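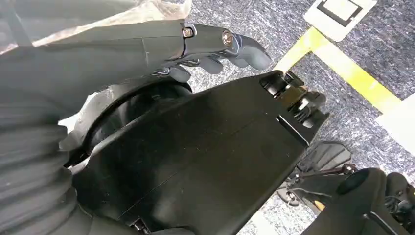 The Yellow Line, and Other Floor News from the Second Level

Those of you who work upstairs will have noticed that the carpet has acquired a line. It is yellow, it runs on the diagonal, and in the month or so since it went down I have been asked about it more often than I was asked about the rent increase, the elevator and the smell in the Eton Room put together.

So, the tape. When the second level was rearranged in October, we needed to mark where the desks stop and the walkway starts. The landlord's insurance people want a clear path to the rear stairs, and they want it to be visible to a person who is looking at a phone. Abílio Simões drew up the plan, which had the line running neatly parallel to the windows. Then he discovered that the windows and the rear stairs disagree about where straight ahead is. The building was two buildings until they were joined, and the people who joined them were evidently not on speaking terms. Parallel to the windows gets you to a wall. Parallel to the wall gets you to the copier. The diagonal gets you to the stairs, so the diagonal is what we have.

The rules of the line are short. Chairs, bags, boxes and bicycles stay on the desk side. People may cross it whenever they like. Two of you have asked whether you need to walk along it. You do not, although it does make a nice change in the afternoon.

Please don't pick at the ends. I know. It has a little corner that lifts, and you're on a call that should have been an email, and your shoe is right there. We went through 117 feet of the stuff laying it the first time, and a fair amount more after the stretch by the Morais desks was peeled up in one go and wrapped into a ball. The ball is in my drawer and may be collected by its maker, no questions asked.

The floor boxes

Since we're looking down anyway: the white rectangular plates in the carpet are the power and network boxes, and they are to be kept reachable. This means not under a filing cabinet. It also means not under a rug, even a good rug, even one that came back from vacation with you in its own suitcase.

The lids lift from one side only. If yours won't lift, try another side before fetching a screwdriver. We've replaced two lids this year that were opened by force from the hinge end, and the supplier, Zadier, sells them singly at a price that suggests they are turned by hand out of ivory. Feed cables out through the notch and close the lid over them. A lid left propped open will find somebody's ankle sooner or later, and at the last fire drill it found mine.

If you've lost track of which box belongs to your desk, there's a number inside the lid. Send it to the office and we'll look it up on the sheet. The sheet is correct for everything except box 82, which it places in the men's restroom. We are looking into box 82.

About that carpet

It's a gray speckle, dark fibers and light ones mixed, and I am aware that it won't be winning anything. I sat in on the meeting where it was chosen. We had nine samples on the table, among them a green that everyone liked and a sort of oatmeal that everyone pretended to like. The speckle won because Abílio dropped half a poppy seed bagel on it and we couldn't find the seeds. That was the whole presentation. It beat a slide deck from the oatmeal people.

The same quality works against you if you drop anything you'd like to have back. So far this season the carpet has taken a contact lens, several small screws, an earring back, and a memory card that was needed rather badly by four o'clock. A flashlight laid flat on the floor helps, as the beam picks up anything standing above the pile. There's one on the hook by the supply closet. It was there when I wrote this.

It is laid in tiles, 2074 of them across the whole level, which means a ruined patch can be swapped out without anyone having to move house. We have a stack of spares. Please report spills the day they happen. A tile with fresh coffee on it can usually be saved, while a tile with coffee, a folded napkin and three weeks of chair traffic on it goes in the dumpster.

Plastic wrap, bags and film

One more and I'll let you up off the floor. Things keep arriving in clear and whitish plastic, and the plastic keeps staying after the things have been unpacked. It drifts. It gets under chair wheels. It makes a noise under the vents in the evening that has caused at least one person working late to send a very calm, very long message to the building line.

The soft plastic bin is on the first level, next to the cardboard. It takes wrap, film and bags. It does not take the foam corners, which go in the gray bin, or the plastic strapping, which goes in the trash until Sturumier, who haul it all away, find somebody willing to have it. Squash the air out before you put it in. A single unsquashed mattress bag filled the entire bin last month, and I would still like to hear from whoever needed a mattress.

Dates and small print

The carpet cleaners will be in before the holidays. They'll start at six in the evening and need everything that lives on the floor to be up on a desk, including plants, footrests and the collection of shoes near the window. Any tape they disturb will be put back along the same diagonal, so there's no use hoping.

Spare tiles, spare lids and the flashlight (if it's gone from the hook) are with me in Room 209. Knock first, as the door opens onto the stack of tiles.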